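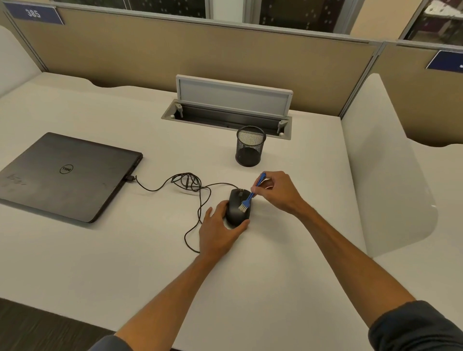 Workstation 385, closed laptop on the desk.

Unit 2: Acoustics of the Open-Plan Office
Course notes, M. Shirima

Speech is the main source of distraction in shared offices. Most of its intelligibility is carried by consonants, with much of the useful energy near 2000 Hz. Low partitions reduce the direct path only; sound still bends over the top edge and reflects off the ceiling.

Hard surfaces such as glass and bare desktops reflect most speech energy. Fabric over a dense core absorbs part of it – thin fabric on its own does very little at 1000 Hz and below.
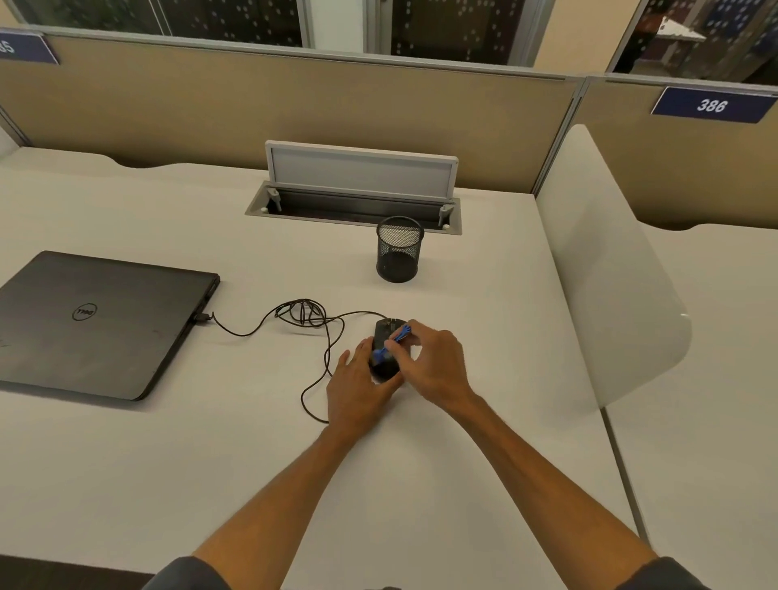

Why does a quiet office sometimes feel less private than a noisy one?
Privacy depends on the ratio of speech to background sound. When the background level drops, distant speech becomes easier to follow even though its own level has not changed.

Reverberation time is estimated with the Sabine formula, T = 0.161 V/A, where V is room volume in cubic meters and A is total absorption in square meters. For the Skarkholm floor plan, use V = 761. The formula assumes a diffuse field, so treat the result as a first estimate in long, low rooms. 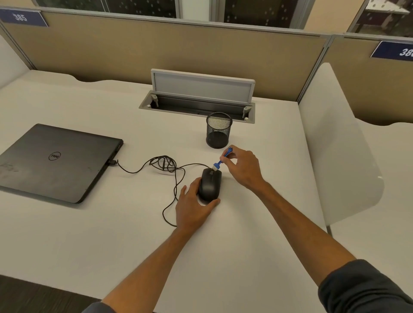 Reading and Problem Set
Read the Hasier notes on ceiling absorption. Compute T for Skarkholm with and without the ceiling tiles, using the absorption table handed out in April. Show units at each step.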